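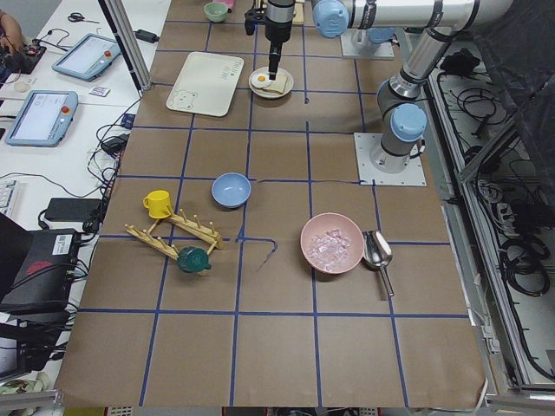 Geetha Kaimal maintains that every safety rule in a robot lab was written the day after somebody needed it, and that the badly worded ones were written the same afternoon.

CHAPTER 2
House Rules for Small Arms

2018-12-30
By Malathi Alva and Iraklis Manolakis

We use cookies to remember your place in the chapter. Accept | Manage settings

Most people meet their first robot rulebook on their first morning, in a binder, and sign the last page without disturbing the others. The binder at Borkport ran to 100 pages when we inherited it. Forty of them dealt with a welding cell that had been sold years before. One page dealt with tabletop work, and it advised common sense.

This chapter is about what should be on that page. Tabletop arms are slower and lighter than their factory cousins, and they spend their days among bowls and mugs, so people treat them like kitchen appliances. A kitchen appliance rarely swings its elbow at you. Two arms sharing a table can also reach each other, and they have no manners unless you supply some.

2.1 Who owns which space

Start with the shared zone: the part of the table that both arms can reach. Write down which arm may enter it first, what the other does in the meantime, and how far back it has to wait. A rule that says "avoid collisions" is a wish. A rule that says "the left arm holds outside the zone until the right arm reports clear" can be tested, and broken, and argued over by people with evidence. 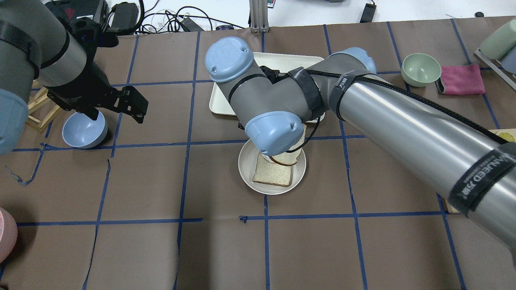

Fig. 2a. Two arms at work over a taped grid, with sliced bread on the plate.

Tape is the cheapest planning tool you will ever buy. It gives people a common language for position, and it lets a reviewer say "one square over" without waving. It does nothing whatever to stop an arm. New students tend to trust a line on a table the way drivers trust a painted crosswalk, so the written procedure has to say where the real limits are set, in the controller, and who may change them.

Vitória Bettencourt put the point more sharply in her notes for the Gbeho course: a tape line is a promise made by the floor plan on behalf of the software.

2.2 Objects are part of the setup

Every object on the table belongs in the risk assessment, including the harmless ones. Ask of each what happens if it is dropped, squeezed or pushed off the edge. Then ask what happens when a person lunges to catch it, which they will, with the arm still powered.

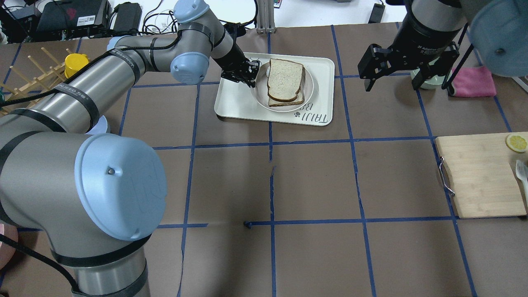
Fig. 2b. Bread on a plate in the tray, with one gripper at the rim of the plate.

Crockery is the usual trap. A chipped plate is a small loss, and a hand between a gripper and a chipped plate is a long form. The Jekidero checklist, which we quote with envy, has 29 items and gives its first line to this: let it fall.

Cables get the same treatment. Any lead that rides on an arm should be strapped and checked through the full range of motion – slowly, with a thumb near the stop button.

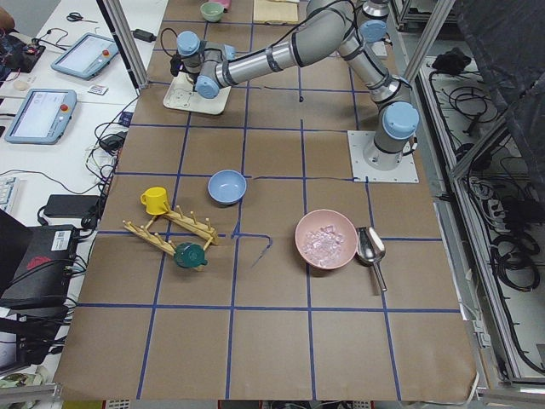

2.3 Before you press start

Find every stop control and say out loud which arm it stops. Darren Ashworth makes newcomers at Trakura do this each February, along with the old hands, who get it wrong more often. Then agree on one person who may start motion. Everyone at the table may stop it, and no one has to explain why until afterward.

Back to top | Contact the authors | © 2018 Malathi Alva and Iraklis Manolakis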